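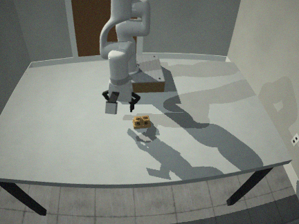 ¿Qué es un velatorio?

Cuando una persona muere, su familia y sus amigos suelen reunirse antes de la despedida. Esa reunión se llama velatorio. La palabra viene de «velar», que significa pasar un tiempo despierto cuidando o acompañando a alguien. Antes se hacía casi siempre en casa y duraba toda la noche. Ahora, en la mayoría de los pueblos y ciudades, se hace en un edificio que se llama tanatorio.

En Stestow el tanatorio se llama Solís y tiene 13 salas. Cada familia ocupa una. En la entrada hay una pantalla con los nombres y el número de la sala, para que las visitas sepan adónde ir.

¿Qué hay dentro de una sala?

Una sala de velatorio se parece bastante a una sala de estar. Hay sofás, sillas, una mesa y casi siempre agua y pañuelos. También suele haber flores. Las coronas son flores colocadas en círculo, con una cinta donde se lee quién las envía: «Tus nietos», por ejemplo, o «Tus compañeros de trabajo».

El ataúd es la caja donde está el cuerpo de la persona que ha muerto. Suele estar en una habitación pequeña, detrás de un cristal. A veces está abierto y a veces cerrado – lo decide la familia. Si está abierto, puedes mirar o no mirar. Las dos cosas están bien.

La persona parece dormida, pero estar muerto y estar dormido son cosas distintas. Cuando alguien muere, su corazón deja de latir y su cuerpo deja de funcionar. Ya no siente frío, ni hambre, ni dolor, y no se va a despertar.

¿Qué hace la gente?

Hace cosas muy diferentes. Algunas personas lloran. Otras hablan en voz baja, se abrazan o se quedan calladas. También hay quien cuenta historias divertidas de la persona que ha muerto, y los demás se ríen. Reírse en un velatorio no es una falta de respeto.

Oirás frases que quizá no conoces. «Te acompaño en el sentimiento» quiere decir «yo también estoy triste y estoy contigo». «Dar el pésame» es decirle a la familia que sientes lo que ha pasado. Si no te sale ninguna frase, basta con «lo siento mucho» o con un abrazo.

En muchas salas hay un libro de firmas. Allí cada visitante escribe su nombre y, si quiere, unas palabras. Los niños también pueden firmar o hacer un dibujo.

¿Tengo que ir?

No es obligatorio. Pregunta antes a un adulto qué vas a ver y cuánto tiempo vais a estar. Puedes ir solo un rato, salir al pasillo cuando quieras o llevarte un libro. En Solís las visitas terminan a las 19 horas los domingos y un poco más tarde el resto de la semana.

Si prefieres quedarte en casa, hay otras maneras de despedirse: escribir una carta, elegir una foto o dejar una flor en el cementerio otro día.

¿Y después?

El velatorio suele durar uno o 2 días. Luego viene el funeral, que puede ser religioso o no. Después, el cuerpo se entierra o se incinera. Incinerar quiere decir convertirlo en cenizas con mucho calor. El cuerpo no lo nota. Las cenizas se guardan en un recipiente llamado urna.

En el cementerio de Prerasden, el más grande de la comarca, hay tumbas en el suelo y alrededor de 1.626 nichos, que son huecos en una pared cerrados con una lápida. En la lápida se escribe el nombre de la persona y las fechas en que nació y murió.

Palabras para recordar

Difunto: persona que ha muerto.
Esquela: aviso en el periódico o en la calle que dice quién ha muerto y cuándo es el funeral.
Luto: tiempo de tristeza después de una muerte. En algunas familias se viste de negro.
Duelo: todo lo que sentimos cuando echamos de menos a alguien que ha muerto. Puede durar mucho y cambia de un día a otro.

Si te quedan preguntas, házselas a un adulto de confianza. Puedes repetir la misma pregunta varias veces.

Texto revisado el 4 de febrero. Hoja infantil de la Biblioteca de Stestow.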